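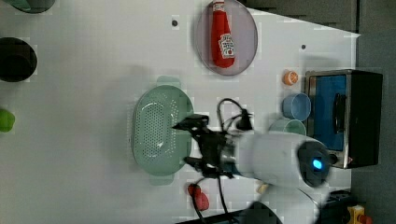 Reading time: 5 min

Setting up a tabletop manipulation cell the careful way

If you've just been handed your first bench arm and a box of play food, welcome! This guide covers the house rules we've settled on at Gravondale for kitchen-style pick and place work, and I'd ask you to read it through once with your hands in your lap before you power anything up (I know, I know, the arm is right there). It was first written for our May intake and has grown a bit since.

Step 1. Write the risk assessment first
Do it on paper, at the bench, for the actual task. A small arm in a reduced-speed mode can still pinch a finger against a hard edge, so list every hard edge it can reach. Appliances count. So do the bench legs if your arm can swing low enough.

Step 2. Mark the reach
Our benches have an 800 mm working radius, and we treat it as a keep-out line whenever the drives are live. Bags, coffees and laptops stay on the far side of it. Set the software limits to match, then jog slowly out to each one and check that the arm really does stop where you told it to.

Step 3. Lay out the props
Layout is where most of our near misses have started, so please take your time over it. Tall or rigid things go in first and everything else is placed around them, with enough clearance for the gripper to open fully. Have a look at the blue bowl and the mint-green mug, nearly touching each other just left of the toaster oven - a grouping like that needs its own approach path, planned from above, and a dry run at 10 per cent speed before you let the program loose. Bottles that might roll are best laid on a plate.
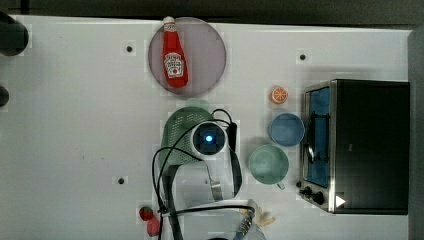 Step 4. Dress the cables
Leave enough slack for the wrist to turn through its whole range, and no more. Rotate it by hand in both directions and watch the loop as you go. If it catches on a finger or drags across a prop, fix it now, while you're still feeling patient.

Step 5. Test the stop
Press the emergency stop at the start of every session, with the arm moving slowly and nothing in the gripper. Reset it, wait 5 seconds, and write your initials in the log. We replace gripper pads every 1,000 cycles, and the log is how we keep track of that too.

Once all that's done, go ahead and enjoy yourself - it's lovely work when the bench is in good order.

Related
Sidetti gripper pads: fitting and wear checks
Writing a bench log people will fill in
Vandenberghe stop buttons: wiring notes
Labelling shared benches at Pultus

Contact | Copyright Gravondale | Back to top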